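Sorting the small-objects shelf, part 2

January 28, 2020

Part 1 covered the measuring and the labels. This part covers the contents of the shelf itself, which I had been putting off since November.

The shelf is the upper one in the closet of the back bedroom. It is 100 cm wide and 30 cm deep, with 30 cm of clearance to the closet ceiling. Those numbers matter because every storage box I own was bought for the previous apartment, where the shelves were deeper. The Linimier boxes overhang by a finger's width and the closet door will not close on them. I had solved this by turning them sideways, which wastes a lot of the width and hides the labels.

The method is the same one I used for the kitchen drawers. Take everything out. Put it on a flat surface that has to be cleared before the end of the day. Group by size first and by use second. The usual advice is to group by use first, but on a shallow shelf the limiting factor is the footprint of each item, and a category that does not fit is no help.

The flat surface in my case is the bed. I keep the plaid blanket on it for this, as small parts do not roll on it the way they roll on a table. The drawback is that dark objects disappear into the black checks. I lost a furniture felt for most of an hour.

Size groups, largest to smallest:

Long and flat. Trays, the lidded wooden box, anything that can lie down. These go at the bottom, against the back wall.

Round. Tins. Round items are the worst case for a rectangular shelf, and the corners they leave are only useful if you have something small and upright to put in them.

Soft. Napkins, cloths, bags. These can go on top of nearly anything and should be placed last.

Loose. Everything else, including toys left over from my nephew's visits.

Wulan Purba commented on part 1 that I should throw out the tins and replace them with square ones from Tapley. I looked into it. The square ones are fine, but the tall size comes to 328 mm with the lid on, and that is over my clearance. The short size would fit. I would need two of them to hold what one round tin holds now, so the footprint gain is close to zero. The round tin stays.

It also stays because it works as a container for other containers. Lined with tissue paper, it takes small boxes and odd pieces without rattling, and it can be lifted down in one go. I tested this with the lid off for a week and had no complaints.

The napkins were the easy item. Folded into a rectangle they stack flat and fit the space above the tray. I refolded them once to get the edges aligned, and I would do it again before putting them back, as a misaligned stack leans.

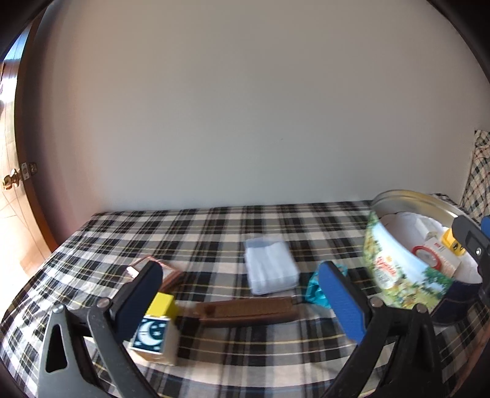

The order for putting things back is the reverse of the size list only in part. I start with the tray, long side parallel to the front edge of the shelf. The wooden box goes behind it. I tried the box on top of the tray first, but then the tray cannot be pulled out without moving the box, and I use the tray more often.

The tin goes at the right end, where the closet door opens first. The block with the moon on it stands in the corner the tin leaves at the front. It is the right height for that corner and I have no better place for it.

Plastic bags are still unresolved. Crumpled, a bag takes up more room than the napkins. Folded, it opens again by itself within a day. A reader from Droltimside suggested rolling them and securing each with a rubber band. I will try that with the teal one before doing the rest.

The Bremby labels from part 1 are holding on painted wood and peeling on metal. For the tin I will tie on a paper tag.

Part 3 will be the lower shelf, which is deeper and has the iron on it.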